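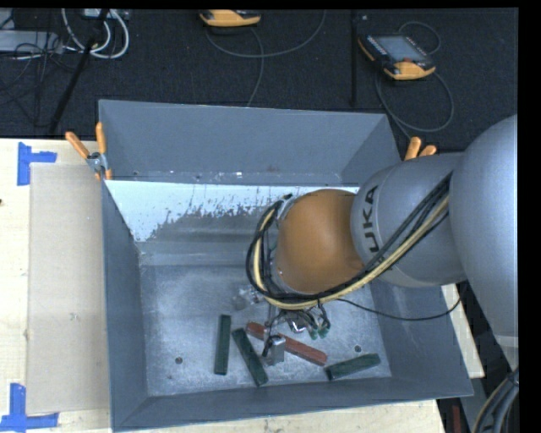
페렌트 공방 교구정비팀

수신: 스투릭 재단 지원사업 담당
제목: 자멜 블록 교구 정비 사업 중간 보고

1. 보고 범위

지난 보고 이후 진행한 블록 분류, 재도색, 보관함 점검 내용을 정리하였습니다. 예산 집행 내역은 별도 양식으로 제출하며, 이 문서에서는 작업 현황과 남은 일정만 다룹니다. 작성 기준일은 2023년 10월 17일입니다.

2. 사업 개요

자멜 블록은 긴 직육면체 모양의 놀이 교구로, 색에 따라 용도를 나누어 씁니다. 짙은 녹색은 기본 쌓기용, 적갈색은 연결 과제용입니다. 여러 기관에서 돌려받은 블록을 한곳에 모아 상태를 확인하고, 다시 쓸 수 있는 것은 손질하여 젤라리 대여소로 보내는 것이 이번 사업의 내용입니다. 전체 대상은 2,330개입니다.

회수된 블록은 기관마다 담긴 방식이 달랐습니다. 색별로 나누어 봉투에 넣어 보낸 곳도 있고, 다른 교구와 섞어 상자째 보낸 곳도 있습니다. 섞여 들어온 상자를 푸는 데 처음 계획보다 시간이 많이 들었고, 그만큼 도색 작업의 시작이 늦어졌습니다.

3. 작업 현황

가. 입고 및 1차 분류

입고는 모두 끝났습니다. 들어온 블록은 먼저 회색 금속 통에 담아 작업대에서 살펴봅니다. 통은 위가 트여 있고 옆면이 비스듬합니다. 한 번에 많이 부으면 아래쪽 블록의 모서리를 확인하기 어려워서, 현재는 적은 양씩 나누어 넣고 있습니다. 속도는 조금 느려졌으나 다시 확인해야 하는 경우가 줄었습니다.

1차 분류에서는 색, 길이, 모서리 상태를 봅니다. 모서리가 깨졌거나 갈라진 것은 폐기 쪽으로, 칠만 상한 것은 도색 쪽으로 보냅니다. 현재까지 폐기로 분류한 블록은 약 215개입니다. 폐기분은 바로 버리지 않고 따로 보관하고 있으며, 재단의 확인을 받은 뒤에 처리하겠습니다.

나. 도색

녹색 블록을 먼저 작업하고 있습니다. 기존 색과 새로 칠한 색이 나란히 놓였을 때 차이가 보인다는 의견이 있어 도료를 한 차례 바꾸었습니다. 바꾼 도료는 기존 색보다 약간 어둡지만 섞어 놓고 쓰는 데에는 무리가 없다고 판단하였습니다. 바꾸기 전에 칠한 분량은 다시 칠하지 않고 한 묶음으로 모아 같은 기관에 보내려고 합니다.

적갈색 블록은 녹색에 비해 수가 적습니다. 칠 상태도 대체로 나은 편이어서 전체를 다시 칠하지 않고 벗겨진 곳만 보수합니다. 보수한 부분이 마른 뒤 광택이 달라 보이는 문제가 있어 마감재를 시험하고 있습니다. 시험 결과는 다음 보고에 넣겠습니다.

다. 분류용 통

금속 통 바닥에는 긁힌 자국과 뿌옇게 닳은 자국이 있습니다. 안쪽을 손으로 훑어 확인하였고 블록 칠을 상하게 할 만한 날카로운 부분은 찾지 못했습니다. 바닥에 작고 둥근 구멍이 있으나 블록이 빠질 크기가 아니어서 그대로 사용합니다. 다만 칠을 마친 블록을 같은 통에 다시 담으면 표면이 긁힐 수 있으므로, 도색이 끝난 것은 천을 깐 나무 상자에 옮기고 있습니다. 같은 크기의 통을 추가로 사는 방안은 이번 기간에는 보류하였습니다.

작업대는 밝은 색 나무 상판입니다. 통을 끌어 옮기면 상판에 자국이 남으므로 들어서 옮기도록 작업자에게 안내하였습니다.

4. 계획과 달라진 점

당초 계획에는 분류와 도색을 동시에 진행하는 것으로 되어 있었습니다. 실제로는 같은 공간에서 두 작업을 함께 하면 먼지가 칠에 붙어 결과가 좋지 않았습니다. 그래서 오전에는 분류, 오후에는 도색으로 시간을 나누었습니다. 작업 인원은 5명으로 변동이 없습니다.

길이 기준도 한 번 고쳤습니다. 처음에는 표준 길이와 조금만 달라도 따로 뺐으나, 오래 쓴 블록은 끝이 닳아 길이가 고르지 않은 경우가 많았습니다. 쌓았을 때 흔들리지 않으면 통과시키는 것으로 기준을 바꾸었고, 앞서 뺀 블록도 새 기준으로 다시 보고 있습니다. 이 작업은 소시나 네구시에 팀장이 맡고 있습니다.

5. 남은 일정

녹색 블록 도색을 마친 뒤 적갈색 블록의 부분 보수를 이어서 진행합니다. 두 가지가 끝나면 색별 구성에 맞추어 꾸러미로 묶고, 꾸러미마다 구성표를 넣습니다. 젤라리 대여소로 보내는 시기는 12월로 잡고 있으며, 도료 변경으로 늦어진 부분은 포장 기간을 줄여 맞출 예정입니다. 대여소 쪽 선반이 비는 시점에 따라 2회로 나누어 보낼 수 있습니다.

6. 재단에 요청드리는 사항

폐기분 처리 방법을 정해 주시기 바랍니다. 전량 폐기와 수업용 재료 기증 가운데 어느 쪽이든 가능하며, 기증할 경우에는 갈라진 면을 갈아 내는 작업이 추가됩니다. 추가 작업에 드는 사포와 인건비는 현재 예산의 예비 항목에서 쓸 수 있는지 함께 확인을 부탁드립니다.

구성표에 재단 이름을 넣는 위치와 표기 방식도 알려 주시기 바랍니다. 회신이 오는 대로 인쇄를 맡기겠습니다.

작성: 교구정비팀 소시나 네구시에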